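Clothing Store at Jenescombe: Revised Arrangements for Sorting and Folding

Residents, families and partner organisations are advised that the clothing store at Jenescombe House has adopted a revised procedure for the sorting, folding and shelving of donated garments. The procedure applies from February and replaces the guidance issued with the opening of the Wasilewska Room.

Donations received at the side entrance are to be placed in the grey trolleys supplied by Durix. Bags should be left tied. Items which require laundering will be sent to the wash house before they enter the store, and those with broken zips or missing buttons will be passed to the mending table, where a small stock of thread and fastenings is held. Single socks are no longer accepted.

In the last accounting period the store issued 2418 garments. The greatest demand was for plain dark T-shirts, school trousers and denim in the middle sizes. Demand for formal wear remained low, and suits and evening dresses will in future be forwarded to the Usirel depot, which has hanging space for them.

Sorting is carried out by type first and by size second. Upper garments, shorts, trousers and denim each have their own shelf. Dark and pale items of the same type may be stored together, provided that they have been laundered. White fabrics are to be kept on the upper shelves, away from new denim, as dye has transferred on a number of occasions and the affected items could not be issued.

Folding takes place on the long tables and should be completed one garment at a time. The remainder of the pile is kept to the right of the working area. Each garment is to be checked for inside-out sleeves, legs and pockets, opened out, and smoothed from the top edge downwards before the first fold is made. Labels should be turned inwards and the size marked on a paper band. Soft jersey fabrics hold creases readily and may need to be shaken out a second time. Jeans are folded leg to leg, then in thirds, with the waistband outermost. 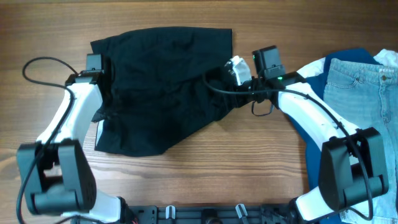 A black garment at the folding stage, with denim and other clothing to the right.

Folded garments are stacked with the closed edge facing the aisle. The shelves in the Wasilewska Room are 32 centimetres deep, and stacks should not project beyond the front edge. Any stack which leans is to be divided in 2. Paper bands may be reused until the writing can no longer be read.

The store will continue to open for 2 hours each afternoon, from half past one. Appointments are not required, although larger households are asked to give notice at the reception desk so that suitable sizes can be set aside. Garments set aside in this way will be held until the close of the next session and then returned to the shelves.

Printed copies of the procedure are available from reception. Enquiries regarding bulk donations, including bedding and curtains, should be addressed to the Jenescombe House office.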